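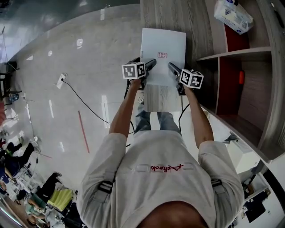
**Fondesmont, 19 September 2020** – Vorano, the family-run maker of shelving and small furniture for the home, is very happy to announce that its Lennox line of storage units is now on sale at all 50 of its partner stores, as well as by mail order. The Lennox was first shown in May, and the color that visitors kept coming back to was the one we had nearly left out: gray wood grain on the outside, with red-painted panels at the back of each compartment. It is a cheerful red, the kind that peeks out from behind whatever you happen to put on the shelf, and it sits nicely over a glossy light gray floor, which so many of our customers seem to have at home or at work these days.

"My mother kept everything on open shelves, and she always said a shelf should be nice to look at even on the days when it's half empty," said Lenka Malý, who founded Vorano and still draws every new piece herself. "I must have painted that back panel nine different reds at my kitchen table before I was satisfied – and my family was very patient with me!"

The Lennox comes in two heights, and both can be ordered with plain gray backs by anyone who prefers a quieter room. Delivery is handled by Brokex, our longtime shipping partner, and the first 369 orders will go out with a free extra shelf.

We took 641 advance orders over the summer, and we would like to thank every one of those customers for waiting so kindly. Stores and members of the press may request the printed catalog, paint samples and a price list from the Vorano office in Fondesmont.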